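Ticket 674 – Error 351 "type not found" when importing word lists
Product: Firnlow text importer
Site: Marville
Status: open, workaround in place
Priority: normal

Reported
Import of the Vikside word list stops with error 351, "type not found". The progress bar stays at 42 per cent and the Cancel button does nothing. The previous list, same size, loads without complaint.

Checked so far
Restarted the importer and cleared the cache. Same error, same place.
Split the list into two files. The first half loads, the second fails.
Saved the second half again as plain UTF-8. No change.
Log shows the last good entry, then a line with an empty type field. The importer reads the empty field as a type name and looks it up – hence the message.

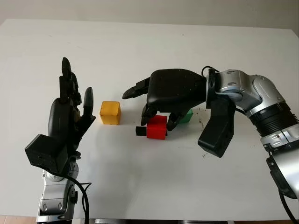 Three cubes on the white table, Marville.

Cause
Lists exported with the Hutsuliak template leave the type column blank for any word marked as both noun and verb. The older template wrote "mixed" in that column. The importer has no default for a blank.

Workaround
Open the list, filter the type column for blanks and fill them with "mixed". Keep each file under 2,000 rows, as larger files time out before the error is written to the log. Import again with "Skip duplicates" ticked.

Outstanding
Default value for blank types to be added to the importer. Cancel button logged separately. Ticket stays open until the July build has been tested against the full Vikside list.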